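The Saturday the left arm stopped listening

I've been putting off writing this one up, mostly because it makes me look a bit of a goose, but a couple of you asked what happened with the suturing runs, so here goes.

For anyone new, I look after the bench software for a two-armed surgical robot. I'm not a surgeon and I can barely sew a button on. My job is the layer between the planner (which decides where the next stitch goes) and the arms (which go there). We'd been working through a batch of practice closures, a straight cut each time, and the whole thing had been ticking along so nicely that I'd started bringing a book.

Then on Saturday morning, partway through a closure, the left arm let go of the idea that it had a needle.

I don't mean it dropped the needle. The jaws were still shut on it, good and firm. But the controller had decided the grip was empty, and when the controller thinks the grip is empty it quite reasonably wants to go and find the needle again. So the arm began its search move, which is a slow little sweep across the work area with the jaws held low. Lovely move, very tidy, and completely fine when you aren't holding something curved and very sharp!

I hit the stop. It took me longer than I'd like to admit. The log says 2 seconds between the first bad grip reading and my hand landing on the button, and I'd have sworn to you it was instant. The needle had travelled sideways in that time, and if there'd been a taut thread in the way, or a colleague's finger, I'd be writing a much grimmer post.

Anyway, kettle on, logs open.

The grip sensing on our setup doesn't look at the needle at all. It works out whether something is in the jaws from how far they've closed and how hard the motor is pushing. A needle is thin, so the difference between "holding a needle" and "holding nothing" is tiny, and we keep a calibration table to tell the two apart. The table lives in a little package called Rarnomik, which we got from the Tondia group a while back and have been patching ever since.

You can probably see where this is heading. In March we swapped the cable set in the left wrist. The new one came from Leblanc and it's a good part, no complaints at all. But fresh cables stretch as they bed in, and they'd been quietly stretching ever since, and the closing angle had been creeping along with them. When I went back through the history there were 362 grip readings saved since the swap, and if you plotted them in order you got a gentle slope you could have skied down. I never plotted them. I had a book.

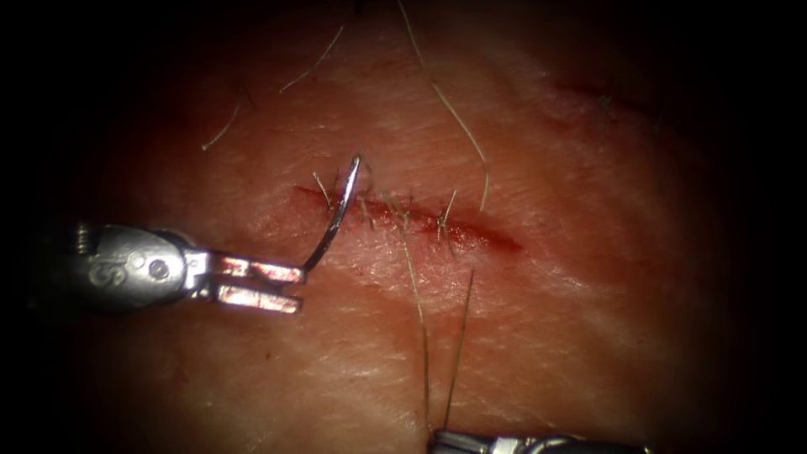 Why didn't the stop trigger on its own when the grip reading went bad?

The automatic stop only watched for sudden changes in force, and a reading that drifts over the line by a hair doesn't look sudden to anything. As far as the safety layer knew, the arm had finished with its needle in the usual way and moved on to the next job.

That's the part that still bugs me. The drift I can forgive, cables stretch, it's what they do. But we'd written a rule that said an empty grip halfway through a stitch was a normal thing to happen, and it plainly isn't. The planner knew perfectly well it was in the middle of a stitch. It just never told the arm, and nobody (me) had thought to make it.

So, what's changed. The search move is now locked out whenever a stitch is open. If the grip reads empty during one, both arms freeze where they are and wait for a person, and there's a really obnoxious beep that I picked myself. We've also put a cycle limit on the calibration, so after 60 closes of the jaws it asks to be redone. It takes a few minutes and everybody moans about it. Good.

I've also moved the stop button. It used to sit on the shelf behind the monitor, and I'd trained myself to reach around a coffee cup to get to it, which sounds even dumber typed out. It's now bolted to the front of the bench next to my right hand.

Since then we've run more than 124 stitches with the new rules in place and had the freeze come on twice. One was a proper fumble. The other I'm still chasing, because the reading looks fine on either side of it and the gap in the middle is so short I suspect a dodgy connector. I've ordered a spare from Juvunwood and will swap it when it turns up, and if the fault follows the old connector across to the other arm then I'll know.

The book's back at home, by the way. I was up to the second-last chapter, too.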